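Vaisselle réemployable : la promesse de Festier laisse les cantines sur leur faim

Le prestataire annonce la fin du jetable dans les offices et les salles de pause. Les chiffres, eux, se font attendre.

C'est en avril que Festier a présenté son service de location de vaisselle aux entreprises de la zone d'activités, devant une assistance clairsemée et un buffet plutôt copieux. Le principe tient en peu de mots : l'employeur ne possède plus ses assiettes, il les loue. Elles arrivent propres le matin, repartent sales l'après-midi, et quelqu'un d'autre, ailleurs, se charge du lavage. Le dossier remis à l'entrée parle de « révolution silencieuse de la pause déjeuner ». Nous avons connu des révolutions mieux documentées.

Car sur les points qui intéressent ceux qui paieront la facture, la présentation est restée d'une grande discrétion. Combien de lavages une assiette supporte-t-elle avant d'être mise au rebut ? Quelle distance parcourent les caisses entre le site de lavage et les clients ? Que deviennent les pièces ébréchées ? À ces trois questions, posées depuis la salle, il a été répondu que des données seraient communiquées « dans une seconde phase ». Personne n'a su dire quand commençait cette seconde phase, ni à quel moment la première serait considérée comme terminée.

Le seul chiffre mis en avant est celui de 300 couverts par jour, présenté comme le seuil à partir duquel l'opération devient rentable pour le client. Sur les 16 entreprises représentées dans la salle, combien servent autant de repas ? Deux ou trois peut-être, et encore, les jours où tout le monde vient au bureau. Pour les autres, le dossier prévoit une formule mutualisée, c'est-à-dire une tournée commune et un stock partagé entre voisins. Le tarif de cette formule n'y figure pas. Il sera « adapté à chaque situation », formule qui, dans l'expérience de tout acheteur, annonce rarement une bonne surprise.

Kolbrún Þorgeirsson, qui dirige les services généraux d'un bureau d'études installé près du rond-point, a fait le calcul de son côté. Son équipe utilise une vaisselle achetée il y a des années, lavée sur place dans deux machines encore vaillantes. « On me propose de payer chaque mois pour remplacer quelque chose qui fonctionne, résume-t-elle. Je veux bien qu'on m'explique où est l'économie, mais avec un tableau. » Elle dit avoir demandé ce tableau par courriel dès le lendemain de la réunion. Elle a reçu en retour la brochure, en couleurs, et une invitation à la prochaine démonstration.

Du côté de Festier, on plaide la jeunesse du projet. Dace Krūmiņa, chargée du développement, reconnaît que « tout n'est pas consolidé » et invite à regarder la tendance. Les premiers retours seraient bons. Ils viennent d'un essai mené chez un unique client, la société Falcão, pendant 14 jours. C'est court pour juger de l'usure d'une assiette, et plus court encore pour mesurer ce qui fâche d'ordinaire dans ce genre de service, à savoir les pertes. Une fourchette emportée par distraction ne se remarque pas au bout de deux semaines. Au bout d'un an, elle apparaît sur une ligne de facturation.

Interrogée sur ce point, Dace Krūmiņa évoque un « forfait de sérénité » couvrant la casse courante. Le contrat type, que nous avons pu lire, définit la casse courante comme celle qui n'excède pas un taux fixé en annexe. L'annexe n'était pas jointe.

Reste l'argument écologique, le plus souvent repris dans la salle et le moins étayé dans le dossier. Remplacer une barquette jetable par une assiette lavable est sans doute une bonne idée ; on voit mal qui soutiendrait le contraire. Mais la plupart des entreprises présentes ont abandonné la barquette depuis longtemps. Pour elles, la comparaison utile porte sur la vaisselle qu'elles lavent déjà, sans camion ni caisse de transport. Cette comparaison-là n'a pas été faite. La brochure lui préfère un graphique sans unité, où une courbe verte monte pendant qu'une courbe grise descend.

Gintarė Kuusk, responsable d'un restaurant interentreprises qui n'a pas souhaité donner suite, se montre plus directe. Elle avait reçu en février la visite d'un autre prestataire, Skukus, avec des arguments presque identiques et une brochure d'un vert à peine différent. « À chaque fois, on me parle de la planète pendant une heure et du prix pendant une minute », dit-elle. Skukus n'a toujours pas ouvert de tournée dans le secteur. Son commercial, joint par téléphone, assure que le dossier « suit son cours » et qu'une annonce viendra à l'automne. Il ne précise pas de quelle année.

On aurait tort de tout balayer. Les locaux de certaines petites structures ne permettent pas d'installer un lave-vaisselle, et leurs salariés déjeunent dans ce qu'ils trouvent, souvent du plastique ou du carton. Pour elles, un service de location bien réglé aurait du sens. Rūta Lūse, qui gère un espace de travail partagé au-dessus de la pépinière, se dit ainsi intéressée, à condition de pouvoir résilier facilement. Le contrat type l'engage pour trois ans. Elle a demandé un an. On lui a répondu qu'on en parlerait, et elle attend depuis.

Elle s'inquiète aussi d'un détail très concret – la place. Les caisses propres doivent être stockées avant le repas, les caisses sales après, et les deux ne peuvent évidemment pas se côtoyer. Dans une salle de pause qui sert déjà de local à vélos et de salle de réunion les jours de presse, cela suppose de déplacer quelque chose ou quelqu'un. Le dossier recommande « un espace dédié d'accès aisé ». À ce prix du mètre carré, l'espace dédié mériterait lui aussi sa ligne dans le tableau.

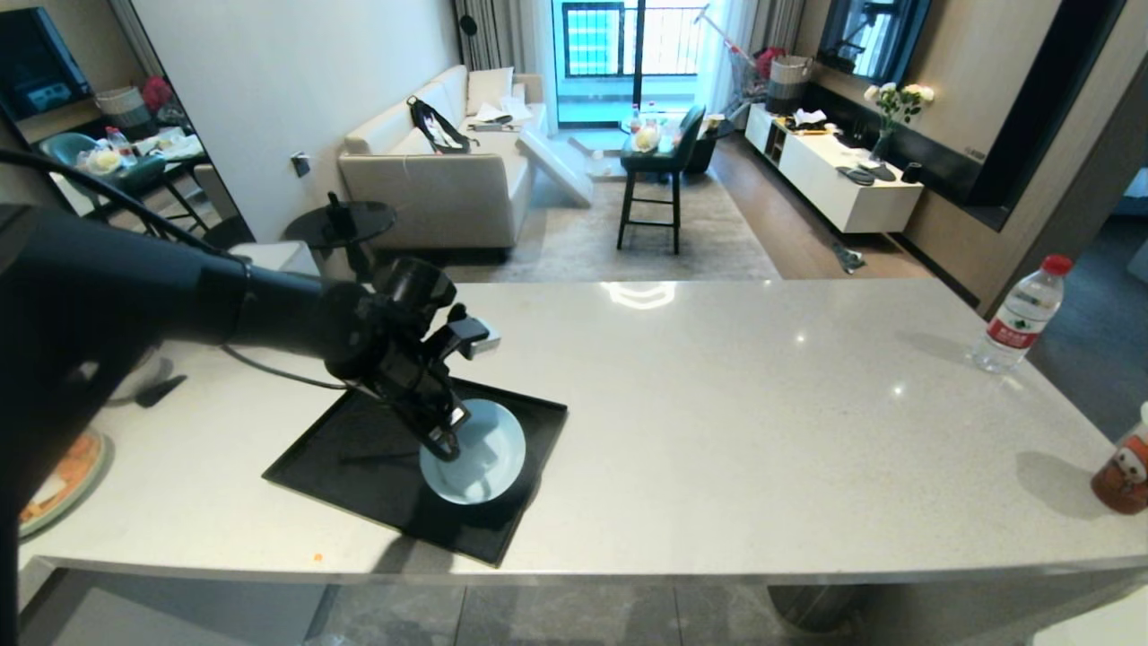

Pôle Vie économique – Rédaction du bulletin de la zone d'activités

Une assiette bleu pâle posée sur un plateau noir, voilà à quoi se résume, vue du salarié, toute cette affaire. On la prend, on mange, on la repose. Qu'elle appartienne à l'employeur ou à un loueur ne change rien au goût du gratin, et c'est probablement pour cela que le sujet passionne si peu en dehors des services achats. Il a pourtant des conséquences pour ceux qui lavent.

La question de l'emploi n'a en effet été abordée qu'en fin de réunion, au moment où les premiers manteaux quittaient les dossiers de chaise. Si la plonge disparaît des cantines, que deviennent les personnes qui s'en occupent ? Festier répond qu'elles seront « repositionnées vers des tâches à plus forte valeur », sans dire lesquelles ni par qui elles seront payées. Ye-seo Hwang, déléguée du personnel chez l'un des employeurs concernés, a demandé que cette phrase soit écrite dans la proposition commerciale. La demande a été notée. Dans le compte rendu diffusé ensuite, on n'en trouve pas trace.

Le compte rendu contient en revanche une information qui n'avait pas été donnée à l'oral. Le lavage ne serait pas assuré par Festier mais confié à un sous-traitant, Dirnarora, dont l'atelier accueille déjà le linge et la vaisselle de plusieurs traiteurs. Rien d'anormal à cela. On comprend moins pourquoi il a fallu atteindre la quatrième page pour l'apprendre, alors que la maîtrise « de bout en bout » figurait en gros caractères sur la première. L'atelier disposerait d'une capacité de quelque 316 caisses par tournée, à en croire une note de bas de page. Combien sont déjà réservées aux traiteurs ? La note ne va pas jusque-là.

Les entreprises intéressées sont invitées à signer une lettre d'intention, sans engagement selon Festier. Elle prévoit tout de même des frais d'étude, remboursables en cas de signature du contrat définitif. Ceux qui renoncent après l'étude les gardent donc à leur charge, ce que la lettre dit clairement, quoique dans un corps de texte assez petit. Mieux vaut la lire assis, et demander au passage l'annexe sur la casse.

Une nouvelle réunion est prévue à 14 heures dans la salle commune de la pépinière, à une date que Festier doit encore confirmer. Kolbrún Þorgeirsson compte s'y rendre avec ses propres relevés d'eau et d'électricité. Les questions peuvent être déposées à l'accueil de la pépinière ; elles seront transmises au prestataire et publiées dans le prochain bulletin, avec les réponses reçues.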